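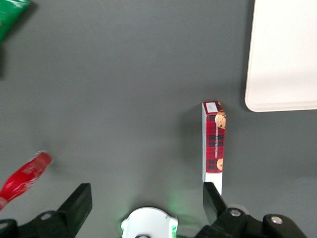 The biscuit that waits in the cupboard

In Bolludham, when somebody dies, the neighbours bring shortbread. When somebody is born they bring shortbread also, and when the roof leaks and there is nothing else to do for you, it is the same. I came to live here as an adult, from a country where we bring flowers or a bottle, and in my first winter I received so many packets that I believed my landlady had told the street I was ill.

It took me some time to understand that the packet is a kind of sentence. It says that the person came to your door and thought of you before coming. It does not ask to be opened. Many packets in this town are given two or even 3 times before anyone eats from them, and the people I spoke with saw nothing wrong in it.

Shortbread suits this life because it is such a plain thing. Flour, butter, sugar, a little salt. There is almost no water in it, so it keeps well, and it does not mind a long journey in a bag. The old bakers say it becomes better after a week in a tin, when the butter has settled. I have tested this at home and I agree, although my tin was never full by the end of the week.

The chocolate kind came later and it still divides the families. Older people here call it a cookie, and they do not say the word kindly. The young ones buy it first. A bar of dark chocolate cut with a knife gives uneven pieces and a lot of dust, and the dust colours the dough grey if you work it too long. With the small factory drops you avoid this problem, but the flavour is sweeter and I find it a pity.
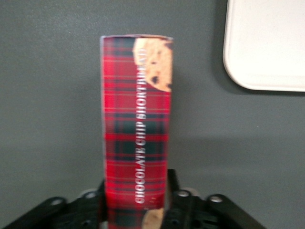 Fabrice Joly is of the opinion that chocolate has no business in a dough with so much butter, that the two fats fight each other in the mouth, and that anyone who wants both should take a square of one after a finger of the other. He told me this three times in one afternoon, and each time he cut himself another piece.

The town had two bakeries that made shortbread for sale. Otard, on the hill, closed its shop but continued with the ovens, and sends its boxes to the grocers along the coast. Baidoo is smaller and younger. In a good week it bakes about 2,100 pieces, all cut by hand with a long ruler and a wheel, and in April, after the holiday orders are finished, it goes down to 1,000 and the staff take their leave.

I spent a morning at Baidoo with Adom Amoah at the mixer. He does not measure the butter by temperature. He presses it with his thumb, and if the thumb goes in but the mark stays clean at the border, he begins. The dough looks wrong for a long time, like wet sand that somebody forgot in a bucket, and a beginner will add milk at this point and spoil everything. He waits. Then it comes together quite suddenly and he stops the machine at once.

The baking is slow, in a low oven, and the colour should stay pale. "Brown is for bread," he said to me, and went to look again through the glass.

I asked about the price of butter, which everyone in the trade wishes to discuss. Both bakeries have felt it. Otard has made its fingers a little shorter. Baidoo kept the size and raised the price, and lost some customers in Brarnurholm, where people buy by the box for weddings and are careful with their money. A few came back in the new year - others have started to bake at home, with mixed results that I was too polite to refuse.

My own neighbour leaves a packet on my step when her grandchildren visit, as an apology for the noise. I give her one at the end of their stay. I am almost certain it has been the same packet since last summer.
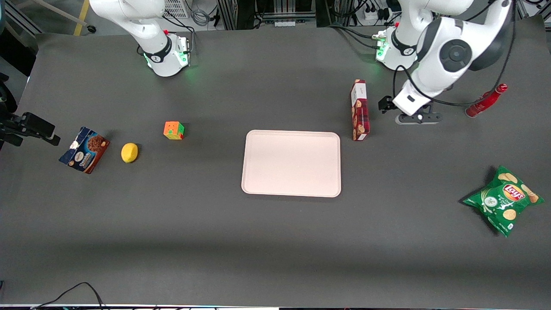 More from Food and Home

The last fish smoker in Brarnurholm
What to do with too many quinces
Letters: in defence of the stale loaf
A good knife and how to keep it
Why our plums were late, 9/1/21
Tea towels, and other things we inherit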